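Since they put the folding line in at Ledevico

I have worked the garment floor at Ledevico for 14 years. We take in secondhand clothes and hotel returns, sort them, wash what needs washing, fold it and send it back out in boxes. In January the owners bought a folding line from Ledider, and a few people who read this blog asked how that has gone. I waited until I had enough to say.

Before the line, each of us had a table and a cart. You pulled from the cart, checked the piece, folded it on a board and stacked it by size. A good shift was 300 pieces. My wrists hurt most nights and I wore a brace on the right one.

Now the line folds T-shirts, towels, pillowcases and plain pants. You clip the shoulders or the corners at one end and the finished piece drops on a belt at the other. It does those faster than I ever did, and the stacks are straighter than mine. There are 6 of us on the floor, same as before. Two people moved over from folding to feeding the line, and one of them asked to move back after a month. She said feeding was lonelier. You stand at the clips, the fan is loud, and you can't talk across the belt the way you could across a table.

What the line won't take goes to hand work. That means fleece, anything with a hood, baby clothes, anything with a lining that slides. The Bucur software decides at the scanner, and it is cautious. It sends us plenty of pieces I think the line could handle. I wrote down tag numbers for one shift and gave the supervisor a list of 32. She passed it on and the settings were changed some. I was glad somebody read it.

The hand work is slower now, and that took getting used to. All the easy pieces are gone from my cart. I used to get a fleece, then four T-shirts, and the T-shirts were a rest. Now it is one awkward thing after another. Our old piece target made no sense under those conditions and it took until spring to get it lowered.
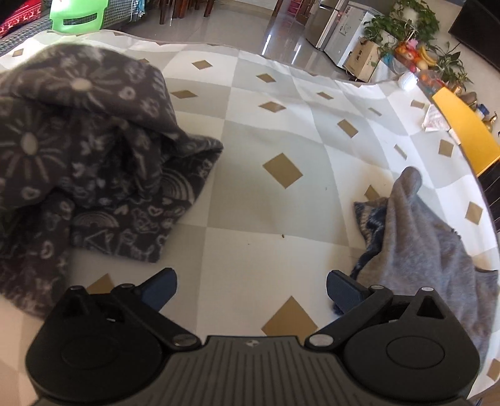

Fleece is still the one I would pick over the rest. It stays where you put it. You lay it out, bring in the sleeves, press the air out with your forearm and turn it up from the hem. A thin cloth on top of a lining is harder, as the two layers want to go different ways and you end up doing it twice.

Pay has stayed the same. The people who feed the line asked for a higher rate, given that they clear jams too, and they were told it would be looked at when the Fadelach contract renews. I don't know when that is.

I don't wear the brace anymore. I also go home more tired in the head than I did, from looking closely at every piece. If you work at a place that is getting one of these, ask early what happens to the targets, and get the answer on paper. I'll write again after the winter coats come in.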